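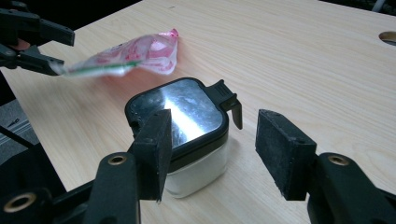

Unit 6: The Diary You Might Let Someone Read

Writing From Your Own Life, Nuneck Evening Program
Handout and lecture notes. Bring this back next session, along with whatever you spilled on the last one.

What we covered last time

Last session was the private diary, the kind with no reader except you and possibly a sibling with poor boundaries. We looked at how people write when they think no one is watching, which is mostly in fragments, with a lot of complaining about sleep. If you missed it, the short version is that you were asked to write two pages a day without rereading. Several of you reread. I could tell from the crossing out.

This unit moves one step toward the door. A semi-public diary is written as a diary, dated or not, about your own ordinary days, but with the knowledge that someone else may see it. Personal blogs are the obvious case. So are holiday letters, the long emails people send from a new city, and the notebook left open on the kitchen counter in the hope of being noticed.

Main points from the lecture

1. The reader doesn't know your people.

In a private diary you can write "J. again. Unbelievable." and be perfectly clear. A stranger reading that has a letter of the alphabet and your mood. Give each person one handle the first time they turn up: the landlord, the cousin with the boat, my old boss. Then leave them alone. A full family tree in the second paragraph makes people close the tab.

2. The dull day is allowed.

Most beginners skip the days when nothing happened and then write four thousand words about a wedding. The wedding entry is usually the weaker one. Everybody has been to that wedding. A day spent waiting for a plumber has a beginning, a steadily worsening middle, and sometimes a plumber.

The practice text for this is the Boltness entry in your reader. Look at how long the writer stays on the bus shelter. Nothing arrives for most of a page. When we read it aloud in Wysocka Hall, people laughed at the timetable, and there isn't a joke in that paragraph.

3. Don't apologize for being away.

Personal blogs contain a remarkable number of entries that begin by apologizing for the lack of entries. I went through the class archive on Skulirside before term and counted 76 posts that open with some form of "Sorry I haven't written." In 2 of them the apology was the whole post. Your reader wasn't standing at the window. Start with the thing you came to tell.

4. Tense.

Pick past or present and stay in it for the entry. Present tense feels lively for a paragraph and then begins to sound like someone narrating a nature program about themselves. Past tense is dull and reliable, and I recommend it for anything longer than a page. If you slip, fix it in the second draft. If you slip on purpose, be ready to defend it in workshop, where it will come up.

5. Opinions need something to stand on.

"The restaurant was awful" tells me you have feelings. Tell me what the soup was like. This goes double for entries about other people's children.

Vocabulary you'll hear me use

Entry: one sitting's worth of writing, however short. Changing your mind the next morning makes a second entry.

Handle: the short tag that introduces a person.

Throat-clearing: everything before the first sentence you would miss if it were deleted. In my own drafts this can run to half a page.

Leak: a detail that tells the reader more than you meant it to. Leaks aren't errors, although you may want to know about them before your mother-in-law does.

A note on detail

Somebody asked how much physical detail a diary entry can carry. My answer in class was rambling, so I'll try again. One exact thing will usually do the work of a paragraph of atmosphere. Print on packaging is good for this, as are receipts, labels, and the notes people tape to shared refrigerators. They were written by someone with no interest in your inner life, and that makes a nice change of voice on the page. Copy them down exactly, including the parts you don't understand. Especially the phone numbers, although please don't call them.
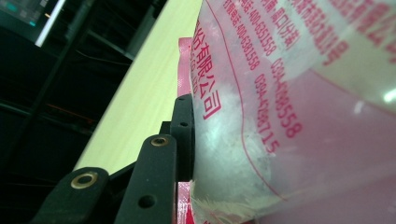

Red printing on a translucent bag of white filling, with phone numbers.

Don't explain the detail once you've put it in. If you write down what a label says and follow it with a sentence about how it made you think of the passage of time, cut the sentence. Keep the label.

Privacy, briefly

We had a lively twenty minutes on this and I would like not to have it again. The working rule for this course: you may write anything you like in the notebook. Before an entry goes up on Skulirside, take out last names, street addresses, and anything a person told you while crying. If you aren't sure about a passage, leave it out of the posted version and bring it to me on paper. Changing your brother's name to "my friend" will fool everyone but your brother.

Comments are open on the class site. Keep them to the writing. "I would have left him too" is kind, but it gives the author very little to revise.

Assignment for next session

Write two entries about the same day. The day should be one you'd normally skip. The first entry is private, any length, and stays in your notebook. The second is for a reader who has never met you and runs no longer than one page, typed.

When both are finished, mark your throat-clearing in the second one with a pencil. Don't delete it yet. We'll read the pages with and without the marked part and see who put up a fight.

Also read the August section of the reader, up to the argument about the tent.

Workshop order is posted by the door. Trading places is fine if you both tell me. The coffee machine on the ground floor takes exact change only, and there is a diary entry in that for anyone still short of material.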